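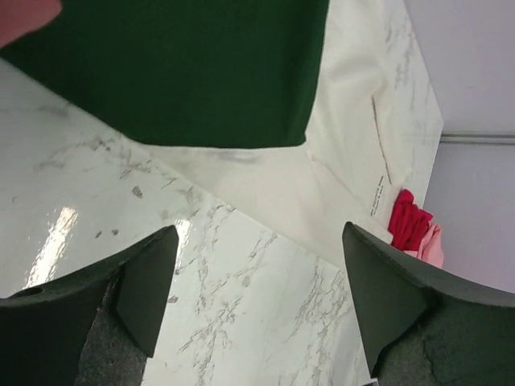
28 September 2026. Sotivier arm, shared workshop. Entry by Hsin-yi Lam.

The cloth-handling trials were continued with the wrist camera fitted. Log 1,108 was closed and log 1,192 opened after the finger pads were reglued. The green, red and pink cloths remain the standard set.

Glare from the marble-patterned surface still disturbs the Cullau segmentation – exposure is to be fixed by hand before each run. The veining has also been taken for a cloth edge on two occasions.

Grip force was left unchanged. Members using the arm are asked to record any change to the Fomico driver settings in this book.

Open: pad wear, cable strain at the wrist.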